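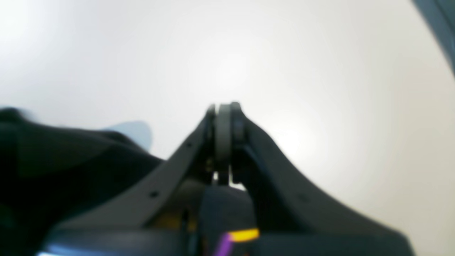

Wrist camera view over a pale surface, fingers together at the tip, a dark, fabric-like mass to the left.

Sorting and folding dark laundry: tips from the Koneo bench trials

Posted 23 February 2022
Filed under: Laundry, Workshop, Research notes

Koneo is a small project on robot handling of household cloth. We work out of a shared workshop in Bainbridge and spend most of our time on the dull end of the washing: getting one item off a heap, finding an edge, laying it flat. The method we have been testing is called Jutska. It is a set of rules for choosing where to grip, and it only uses what a camera at the wrist can see.

Some of what made the arm better at the job also made us better at it at home. This page puts the two together. The household tips are at the front of each section and the results that go with them follow.

Use a pale surface for dark clothes

Put a plain white or cream sheet over the table before you tip out a dark load. Black socks, navy shirts and charcoal tea towels are much easier to tell apart on it, and the edges stand out. For a white load, use a dark sheet. Patterned tablecloths are the worst choice for either.

The camera has the same trouble that tired eyes have. In our February trials we ran 1031 grip attempts, split between a plain pale cover and a mid-grey one. On dark items the pale cover gave a correct edge on the first look far more often. The grey cover did better with light items. Neither cover did well with items close to its own colour, and no change to the software made up for that.

If you are setting up a similar bench, buy the covers before you spend anything on lighting.

Watch the glare

A pale cover has one drawback. Near a window or under a strong lamp, part of it will wash out to pure white, and any thin pale item lying there is easily missed. Pull the blind halfway, or turn the table so the window is behind you. A matte cotton sheet is better than anything with a sheen.

Jutska ignores any part of the view that has gone fully white. An early version treated the border of the glare as a cloth edge and would reach for it. If your arm keeps pinching at bare table, check the brightest corner of the picture first.

Shadows cause a milder version of the same fault. A heap of dark fabric can throw a soft patch beside it, and the method has to decide whether that patch is part of the heap. We now take a second look from slightly higher before closing the fingers. A shadow tends to soften or shift as the arm moves, and a cuff or a strap stays where it is.

Make a low heap

Do not work from a tall pile. Spread the load until no part is more than a hand's width high, then take items from the side closest to you. Pulling from the middle drags three other things with it and undoes whatever sorting you have done.

The rule in Jutska is nearly the same. It looks for the outline of the heap, picks a point where the outline slopes down toward the table, and comes in from the open side. Picking at the crest brought up more than one item in too many cases to be useful. Picking at the foot of the slope was slower, but the arm usually came away with a single piece.

Leave clear space on at least one side of the heap. A clear strip as wide as a dinner plate is enough for hands. The arm needs more, as the fingers are broad at the base and will nudge cloth that the tips have already cleared.

Pinch a fold, not a flat layer

A fold that stands up a little is easier to grip than cloth lying flat, for fingers of any kind. With towels and jumpers, push the fabric gently toward itself to raise a ridge and take hold of that. With thin cotton, slide a fingertip under the hem.

We tried both on the bench. The push-and-pinch was reliable on thick knits and fleece. It was poor on slippery linings, which flattened again before the fingers closed. For those we had the arm drag the item to the side of the table and take the part hanging over. You can do the same with a satin pillowcase.

Folds that catch the light are worth looking for. On a black garment the lit fold may be the only part with any visible shape. If you can't see one, move the lamp to the side until you can. Light from directly overhead flattens everything.

Keep the fingers clean

Lint builds up on grip pads in the same way it builds up on a dryer screen. Wipe the pads with a damp cloth at the end of a session and let them dry before the next one. Do not use fabric softener sheets on them. They leave a film and the pads will slip.

Check for loose threads at the joints while you are there. Snip them. Pulling a wound thread can tighten it further into the hinge. The same advice holds for vacuum brush rolls and sewing machine bobbins.

Clean the camera cover with a dry lens cloth. A smear over the middle of the view, where the tips meet, costs more than one at the corners.

Test the grip before the lift

When you have hold of something, lift it the height of a coffee mug and stop. If the heap comes with it, lower your hand and let go. If only one item rises, carry on.

Adding this pause was the single most useful change we made. It takes 2 seconds per pick. Over a run of 157 dark items it cut the number of double picks by roughly half, and the whole run took less time than before because there was less to go back and separate. We had expected it to be slower.

A scale under the table would do the job as well. We did not have one that was steady enough.

Sort by weight, then by colour

Most people sort clean laundry by owner. If you have a big load, try sorting by weight first: heavy knits and towels in one place, shirts and pillowcases in another, small things in a basket. Then sort each lot. You will use the same hand movements over and over and get through it faster.

The arm benefits for the same reason. Grip force can be set once for each lot. When everything was mixed, the method had to guess the force from the look of the cloth, and dark cloth gives very little away. It often took a fleece for a thin jersey.

What did not work

Tights and anything with long straps. We stopped after 30 attempts and did them by hand.

Damp cloth. It clings to the cover and to itself. Make sure the load is fully dry before you start.

Clothes pegs used as markers. We clipped coloured pegs to corners to help the camera, and the arm kept gripping the peg.

Double-sided tape on the fingertips. It grips well for a few picks and then holds nothing but fluff.

Setting up your own

The bench notes and the grip rules are kept with the other Koneo papers at the Ruvelon tool library, and you can read them at the front desk during opening hours. They assume a two-fingered gripper and a camera mounted at the wrist. A fixed overhead camera can be used, but the section on second looks will need changing.

Start with five or six dark towels on a pale sheet. Run those until the pause-and-lift works every time, then add shirts. Write down the position of the lamp and the blind at each session, as you will want them when a good result can't be repeated the next morning.

Related tips: Getting lint off black wool. Airing a cupboard in winter. How to fold a fitted sheet.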